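Selling the Stamp Collection, Part Two

I said in the last post that I would write again once the albums were sorted. They are mostly sorted. It took all of November and the dining room has only just gone back to being a dining room.

The final count was 2,697 stamps, not including the duplicates in the glassine envelopes, which I gave up on. I started the collection when I was nine and stopped when I went to college, so most of it is common stuff. I knew that going in. Catalog value and what a person will pay are two separate numbers, and the second one is a lot smaller.

I got two quotes. The first was from Chatzigeorgiou, the coin and stamp shop downtown, where I brought in everything at once. They looked through it for 15 minutes and offered a flat price for the lot. It was a fair offer for a dealer who has to resell it, but the albums would have been broken up and I wasn't ready for that. The second was from a mail auction house called Skadar. They only wanted the older European pages and the airmail covers, and they take their cut after the sale.

I went with Skadar for those and kept the rest.

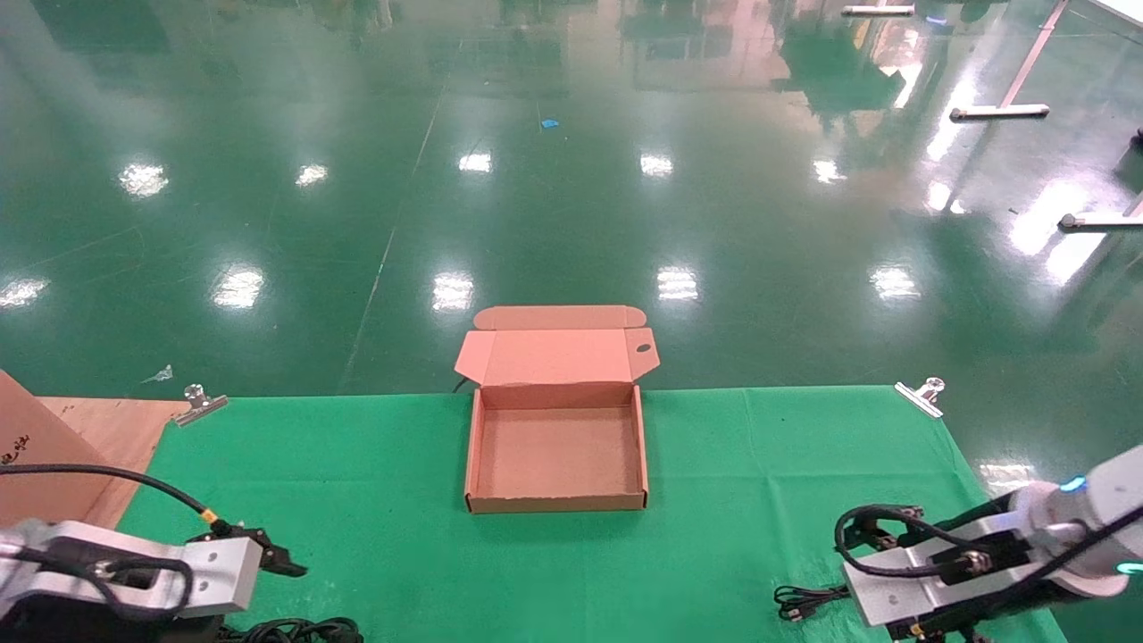 Packing was slower than I expected. Skadar wants covers in sleeves, sleeves between stiff card, and an inventory sheet on top with each item numbered. I had been using my own numbering from seventh grade, which skipped from 900 to 1,000 for reasons I can't remember, so I redid all of it. If you are doing this yourself, use the auction house's form from the start. I copied mine out twice.

Check the insurance too. My carrier's basic coverage excluded stamps entirely, and I had to ask at the counter for registered service. It costs more and moves slowly. The clerk put paper tape over every seam, and you can't use the shiny kind.

As for what stayed behind, the U.S. commemoratives are going to my niece, who is the right age and has asked for them more than once. The common foreign ones I've offered to the library for their kids' table. I kept one album, the first one, with the hinges put on crooked and half the countries spelled wrong. It isn't worth anything.

The sale is supposed to be in the spring. I'll post the results when I have them, good or bad. A couple of you asked about the postcards, and those are next, but I haven't opened that closet yet.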